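Two Arms, Two Grippers, One Flowery Tablecloth: a chat with the Feltport bench lead 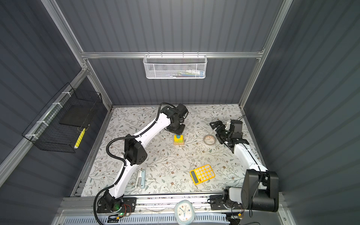
Both arms over the Feltport bench, block puzzle on the left, packing tape on the right.

Got maybe half an hour with the person who runs gripper testing at Feltport, between runs. They asked me to leave the name out, fine by me. Notes typed up the same evening so forgive the jumps.

First thing I wanted to know was why the bench looks like somebody's kitchen. "Because we had a plain gray mat and everything worked on it," they said. "Every camera loved it. Then we took the arms to a place with a patterned table and the small parts went missing. Not really missing. The camera just couldn't find them in the pattern." So now it's leaves and little flowers, every run.

The comparison itself started in July. Two sets of fingers: the Skjelbred ones, which are stiff and angular, and a softer pair from Parkix that the team likes for round things. Same puzzle, same office stuff, same controller settings to begin with. They planned 200 picks per set and got through 104 on the Parkix pair before a pad started peeling. "We stopped. Glued it. Then argued for a day about whether a glued pad counts as the same gripper." And does it? "I say no. We started that half over."

I asked which one wins.

"Depends what's on the table, sorry, I know that's a boring answer. Pegs, the stiff fingers. Easily. You come straight down, close, you know where the peg is. With the soft ones the peg tilts a hair when you close and then you're feeling around for the hole." Tape rolls are the other way round. Stiff fingers want to grab the wall of the roll and if you're off by 2 mm they land on top and push. "The arm doesn't complain until it's pushing pretty hard. I'd like it to complain sooner."

The calculator is the one they hate. Flat, buttons up, not much to get under. "Everybody thinks the puzzle is the hard part. The puzzle sits there being a nice block of wood. Try picking up a calculator from straight above." They've been sliding it to the table edge with one arm and catching it with the other, which works on some days. The stapler they wouldn't talk about much. "It's on the list."

Two arms was not the original plan either. One arm, swap the grippers, run everything twice. But swapping meant recalibrating and recalibrating ate the afternoon, and by the end they didn't trust that the first set and the second set had been measured the same way. Now both arms stay put and the objects trade sides. "It's still not perfect. The left and right don't have identical reach, and the cables pull different." Do they correct for it? "We write it down. Correcting is next."

Cables came up a lot, I should say. The conduit along the arm has enough stiffness that it nudges the wrist when the elbow folds tight, and for a while they blamed the controller for it. That was a bad two weeks. They had already switched from the old controller to Mister, the in-house one, and everyone was ready to switch back. "Then somebody moved the conduit by hand and the error went away. Felt pretty dumb." They kept Mister. Smoother at low speed, slower to start up, and the logs are readable which the old ones were not.

Cameras, quickly. They want the view fixed and high enough that neither elbow blocks the middle of the table for long. The wrist camera idea is parked – too much weight out at the end, and one more cable. The fixed view loses the peg right at the moment the fingers close around it, so for that part the team leans on finger position and motor current. "You can tell a peg from no peg. You can't tell a good grip from a so-so grip. I'd pay for that."

How much? Laughs. "I've got more than 2000 logged grasps and I still watch them with my own eyes. So, a lot."

Last thing I asked was advice for a small shop setting up the same sort of comparision. Bolt everything to the rail, they said, and put the supplies in baskets off the table, or you'll be moving glue sticks out of the way all day. Pick objects you already have in a drawer. And decide what a failed pick is before the first run. Theirs changed halfway – a dropped peg that bounced into the right hole got counted as a success for a while – and they had to go back through the logs for it.

The Parkix rerun is still going. They said to write back when it's done and I will.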